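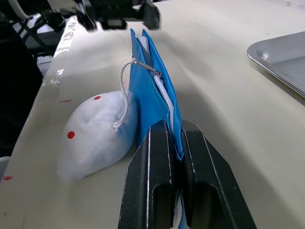

Zip slider splits open behind itself on pencil case / small pouch, worth fixing?

Posted in Mending and Repairs
Asked by lorka_bench
Viewed 141 times

I have a flat zip pouch that I use for drill bits and short pencils. The zip has started to fail in the following way. The slider moves freely in both directions, but when I close it the teeth behind the slider come apart again, usually near the middle. If I pull the two sides gently the whole length opens up and the slider is left sitting at the closed end doing nothing.

What I have checked so far:

No teeth are missing. I went along both sides with a magnifier.
The tape is not frayed anywhere I can see.
The slider has no visible crack.

What I have tried:

Rubbing pencil graphite along the teeth. It runs more smoothly and still opens.
Candle wax. Same result, and now it collects lint.

The teeth are plastic, of the continuous coil type I think, as they bend with the tape and can't be felt as separate blocks. The slider is metal. The back of it has a number stamped on it, which is hard to read but I'm fairly sure is a 5.

I would like to know whether the slider or the teeth are at fault, and whether it can be fixed without unpicking the whole zip. I own a sewing machine but would prefer not to use it on something this small. The pouch cost very little, so I am not going to spend more than 8 dollars on parts.

3 comments

skurnberg_south: Does it open at the same place every time, or does the spot move?

lorka_bench: It moves. Mostly the middle third, but I have had it go right beside the slider as well.

skurnberg_south: Then it is the slider. See below.

Kong_Repairs
Accepted by the poster

Your slider is worn. The fault you describe is the usual one for a metal slider on a nylon coil, and the coil is normally in good condition when it happens.

The slider has a top plate and a bottom plate joined by a wedge at the front. The two sides of the zip go in separately on either side of the wedge and leave together at the back. For the coils to lock they have to be pressed together by a set amount as they pass through, and that pressure comes from the gap between the plates. Each pass wears a little metal off the inside. Overfilling the pouch speeds this up because the plates get levered apart. Once the gap is too wide the coils are brought side by side without being pushed fully into each other, and they let go at the first sideways load.

Lubricant does not change the gap, so graphite and wax won't help. Take the wax off before you go further. Warm water, dish soap and an old toothbrush will do it. Let it dry overnight.

To close the gap:

Move the slider to the fully open end of the zip, where it sits when you want to get things out.

Take a pair of small flat-nose pliers. Smooth jaws are better than serrated. If yours are serrated put a layer of masking tape on each jaw.

Grip one side of the slider at the rear, the end the closed teeth come out of. The jaws should be on the top and bottom plates, near the outer edge. Stay away from the front, as squeezing there does nothing useful and may jam it.

Squeeze lightly. You are looking for a movement you can barely see.

Do the same on the other side, with the same pressure.

Close the zip and pull the two tapes apart by hand. If it still opens, repeat with slightly more force. Two or three rounds is normal.

Stop as soon as it holds. If the slider becomes stiff you have gone too far, and you can ease it by working the tip of a small flat screwdriver between the plates. Do that once at most. Most cheap sliders are die-cast zinc alloy and they crack if bent back and forth. A crack generally runs across the plate from the base of the wedge, and after that the slider is scrap.

I would expect a squeezed slider to last some months of daily use. The metal that has worn away is still gone, so the fault comes back eventually. You can squeeze it a second time but the results are poorer.

2 comments

lorka_bench: Second round of squeezing did it. It holds with the pouch full, which it hasn't done since January. Slight drag near the end stop but I can live with that. Accepted.

Kong_Repairs: Drag near the end stop is probably leftover wax. Brush it again.

skurnberg_south

Agree with the above. Adding the replacement method in case the slider cracks, since the original post asked about not unpicking the zip.

You need a new slider of the same size and the same type. The number on the back is the size, and it is close to the width in millimetres of the closed teeth. A 5 for coil will not run properly on a 5 moulded plastic zip or a 5 metal zip, even though the number matches. Measure the closed teeth with a ruler if you can't read the stamp.

On a pouch both ends of the zip tape are usually caught in the side seams. Unpick one seam only, just far enough to free the tape ends. Turning the pouch inside out makes this easier. 60 mm of seam is more than enough. Slide the old one off, or cut it with side cutters (wear eye protection, the bits fly). Feed both coils into the front of the new slider at the same time and keep the ends level. If one side goes in ahead of the other, the zip will close with a ripple in it and you'll have to take it off and start over.

Once it's on, sew across the coil with 8 or so stitches of doubled polyester thread to make a new stop, then close the seam by hand with backstitch. The sewing machine isn't needed.

Sliders are sold singly at most sewing shops. The notions counter at Pisanau keeps 3s and 5s in a drawer and they are under 2 dollars each. Take the old one with you.

1 comment

lorka_bench: Useful, thanks. I will buy a spare now.

zipless

just buy a new one?? or use a binder clip. i had the same thing on a tent bag and wd40 fixed it

2 comments

Kong_Repairs: Please don't put spray oil on a fabric pouch. It soaks into the tape, stains, and attracts grit, which wears the slider faster.

zipless: worked on mine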